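Ticket 1207 — Repeated loss of network connection, Tomoana annexe
Raised by: Kirsty Harawira
Assigned to: Declan Tamihana, Skonex Service Desk
Priority: Medium
Status: Resolved

Summary
Users in the annexe report that the wireless connection drops several times each morning and returns after a few minutes. Wired telephones are not affected.

Room record: brown wooden table, wood-plank floor.
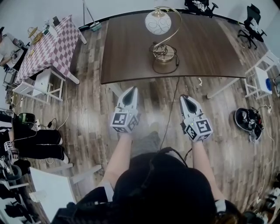 Step 1. Check of the access point
The access point was restarted at 9.15 am and its software brought up to date. The connection dropped again at 9.50 am. No fault was recorded on the unit itself.

Step 2. Check of address allocation
The annexe had been given a pool of 50 addresses, shared with the Prudham reading room. The log held 215 refused requests for the month of March — all of them made before midday. Lease time was set to one week, so addresses were not released when visitors left.

Step 3. Change made
Hamish Ruawai approved a larger pool and a lease time of four hours. The change was applied after closing. The reading room now has a separate pool.

Outcome
No refused requests were logged over the next five working days. Ms Harawira has agreed to closure. Should the fault return, please reply to this ticket and do not open a new one.

Skonex Service Desk | Contact us | © Skonex | Back to top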